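3. Descaling your Aster kettle

I do mine every couple of months, but I live in Badham and the water here is like soup. If yours is softer you can leave it a good deal longer. Go by the look of the bottom plate: once it's gone chalky all over, it's time.

You'll need a sachet of citric acid, a jug and an old tea towel.

1. Unplug the base and let the kettle cool right down.
2. Lift out the spout filter. It pulls straight up, so don't twist it (I snapped the clip on my first one and had to send off to Berkov for another).
3. Fill to the lower line with fresh water, plug in and heat to 70. Don't bring it to the boil or it'll foam up through the lid!
4. Switch off at the wall and tip in the citric acid a bit at a time. It fizzes, and that's fine.
5. Leave it for about 14 minutes with the lid open.
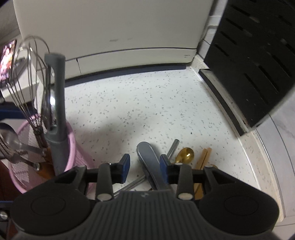
6. Pour the lot away down the sink and have a look inside. Any stubborn patches, go back to step 3 with half a sachet.
7. Rinse 3 times with cold water, then boil a full kettle and throw that away too.
8. Drop the filter back in until you feel it click.

Caution: never put the kettle or its base under the tap. Wipe the outside with a damp cloth and keep well clear of the socket underneath.

Note: vinegar does work, and Percy Bedoya wrote in to say he's used it for years, but I find the tea tastes of chip shop for 2 days afterwards. Lemon juice is gentler, only you need an awful lot of lemons.

If the kettle starts clicking off early after a descale, the filter is probably sitting crooked. Take it out, put it back, try again. Still doing it? Have a look at section 5, which covers the lid switch.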